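Gripper trials: questions we keep getting

Mairéad Ó Briain looks after this page. Last gone over in January.

Which grippers did you try?
Two. The Hevholm parallel jaw and the Radimura three-finger. We wanted to try the Nulik suction head as well but couldn't get a loaner, so please stop asking us how it compares. We don't know.

Is the three-finger one better?
At some things. It's also heavier, slower to close and a pain to recalibrate. On clothing we could not find a difference worth paying for. The sales sheet shows it picking up a strawberry, and we don't have many strawberries to move.

What counts as a success in your numbers?
The item ends up where it was supposed to, with no hand touching it in between. We ran 703 attempts across both grippers, and 235 of them met that rule. Ynyr Watkins thinks the rule is too harsh and would give half marks for a shirt that gets there crumpled. I wouldn't. If I have to fix it afterwards, it didn't work.

A vendor told us their success rate on garments is far higher. Are they lying?
Probably not, but ask what they counted. Ask whether the garment was laid out the same way every time, whether failed grasps were thrown out as "setup errors", and who did the laying out. Ask for the video of a full hour, uncut. We asked three suppliers and got one video, with music on it.

Why use clothes hangers at all?
They're cheap, everyone owns them, and they're awkward in a useful way. The hook is thin metal, the shoulders are wide, and the weight shifts as soon as there's a shirt on it. A gripper that looks brilliant on foam blocks can look very ordinary on a hanger.

Does the head camera do the job by itself?
Not for us. It's fine for finding a bright jersey on a grey bed. It's poor at telling you how far the fingers are from a thin hook, and it loses whatever slips past the bottom of its view. A wrist camera helped more than changing the gripper did, and it cost less.

Which controller are you running?
The Hermans one, with the stock software. We tried the "adaptive grip" setting for 16 attempts and switched it off. It squeezed harder when it was unsure, and I'd like the opposite.

Do you test in a lab or in real rooms?
Both, and the room results are worse. Floors, headboards and soft mattresses all get in the way somehow. Treat any bench-only figure with suspicion, including our older ones.

Can I have the raw data?
Yes, if you write to us and say what it's for. There are 1754 clips in the current set, including practice runs that aren't in the attempt count above. The labels were done by hand and some are wrong. Tell us which.

Should we buy one now?
If you have a single, dull, repeated job, maybe. Borrow first, and use your own items on your own furniture.

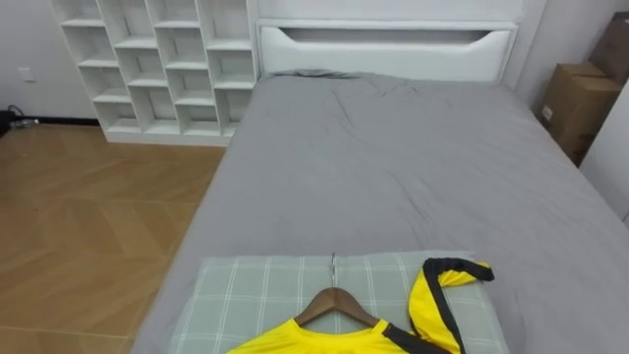

Get the loan terms in writing too, especially who pays for worn finger pads. We went through more of those than we'd planned for, and the Radimura ones only come in full sets.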